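I put off buying the Prinby blanket through two winters, mostly because I already had a perfectly good one from Mulier (a bit scratchy, but good) and couldn't see why I'd want another. Then the spare bed needed something to make it look less sorry for itself, and I gave in last December. I'm so glad I did!

The colour is a soft olive green, quieter than I'd expected and lovely against a plain wall. It's a matt, slightly fuzzy sort of fabric, and it's roomy too – I can tuck it up over the pillow and still have plenty left. I fold most of my washing on it now, scarves and all, as the bed is a far kinder height than the floor.
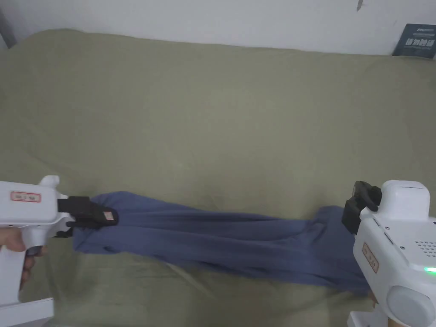 Does it need ironing? I never have, and a good shake by two corners is enough for me.

My one grumble is that it does rumple. Sit down for ten minutes with a cup of tea and you'll leave a dent and a good few creases behind you, so if you like a bed as smooth as a hotel's, you may find yourself forever tugging at it. It's been through the machine at 27 degrees (my old Alorach has peculiar settings) and came out just as soft, though it took its time on the line.

Would I buy another? Yes, probably in the grey.

Yi-an Ahn, 6th June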